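Ticket: Gripper closes too far on small cartons, position drifts during hold
Opened by: Stellan Kristiansen
Site: Davham, picking cell 2
Status: Open, waiting for supplier
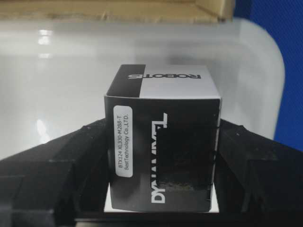 The problem appears only with light cartons. The gripper takes the carton correctly, the controller reports "object held", and then the fingers continue to close very slowly while the arm is moving. If the move is short, we do not notice. If the arm must wait for a free place, the cardboard gets pressed at the sides and twice the carton jumped out of the grip.

We first had this in June, after the firmware update from Granström. At that time I believed the finger pads were worn, so I changed them. This helped for one week only.

What I have tested until now:

Force limit lowered from 28 to 20 percent. The carton is held, but the creeping is still there, only slower.

Restart of the controller with power fully off. No change.

Same program on cell 1, which still has the old firmware. No creeping in 6 long holds. I think this is the most important result.

Gripper homed by hand before every pick. The first pick is good, the next ones are not.

Test carton for all holds: ROBOTIS DYNAMIXEL, label XL330-M288-T. I used the same carton on both cells so that the size would be equal.

September 23, 2018, update from Stellan:
I logged the finger position during a hold of some 7 minutes. The target value should be frozen after contact, but in the log it is written again with each cycle, always a little smaller. So the motor does what it is told, and the mistake must be in the hold function. The log is attached to this ticket.

Reply from Lendalel support:
Thank you for the log. Please send also the parameter file from cell 1 and confirm if "adaptive hold" is switched on in cell 2.

Stellan:
Parameter file is sent. Adaptive hold is ON in cell 2. In cell 1 this parameter does not exist. I did not switch it on myself - it came with the update, I suppose.

With adaptive hold OFF the position stays stable, but now the controller gives no alarm when I pull the carton out by hand. For us this is a safety question, because the arm passes over the Cestow conveyor. Until there is a correction, cell 2 runs at reduced speed and only with the door closed.

Please do not close this ticket yet. I need a written answer about the missing alarm.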